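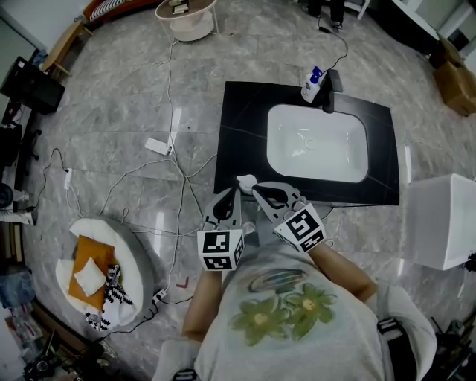

News > Clinic Updates > Hand Therapy

I've wanted an evening hand therapy clinic for as long as I've worked here, and as of this summer we finally have one! Starting 7/13/26, Noreen Sial will be seeing patients in our Gretska office until late, so people who can't slip away from work in the middle of the day (hi, teachers and line cooks, I see you) can get in after their shift. Noreen's whole approach is built on ordinary chores. She wants to know what you do with your hands all day, and then she works from there. Think of somebody leaning forward over a black countertop, both hands busy, everything coming together on one small white cloth or sponge at the edge. Your wrists, thumbs, elbows and shoulders all get a say in a job like that, and so does your lower back if the counter is too low for you. Noreen will ask how tall your counters are. Go measure them before your first visit, she'll love you for it.

A little background for those of you who don't know her. Noreen came over to us in February from Ernomska, where she ran the hand and wrist side of a much bigger practice, and she's been filling in around our regular schedule ever since. I was one of her first patients here, thanks to a thumb I jammed closing a car trunk (don't ask). She had me squeezing putty, twisting towels and opening jars, and I went home with homework I really did do — most nights, anyway. I can play the piano again, badly, same as before.

The evening clinic is going to run 4 nights a week to begin with. Visits are a little longer than our daytime ones, and she sees one person at a time, so there's no sharing her with the next table over. We've set aside 21 slots a week, and six of those are held back for people who are fresh out of a cast or splint and need to get moving quickly. If that's you, say so when you call and Boyang Xia at the front desk will find you something.

Boyang is also the person to ask about cost. Plenty of plans cover hand therapy with a referral and some don't need one, and he's very patient about sitting on hold. If you're paying out of pocket, the first visit is $170 and that includes the evaluation. Follow-ups are less, and he can tell you exactly how much once Noreen has an idea of how often she wants you in.

What about massage? Yes, still here! Dalibor Zeman is keeping his regular hours, and he and Noreen have already started passing people back and forth, mostly folks with tight forearms who type all day. I sat in on one of their lunch chats and came away holding my fork differently. Lingyun Cheng will keep up her daytime hand appointments too, so if you already see her and you're happy, nothing changes for you.

Parking behind the building is free after the shops close, but please leave the two spots by the ramp open. The front door locks early, so come around to the side and ring the bell. It's loud. You only need to press it once.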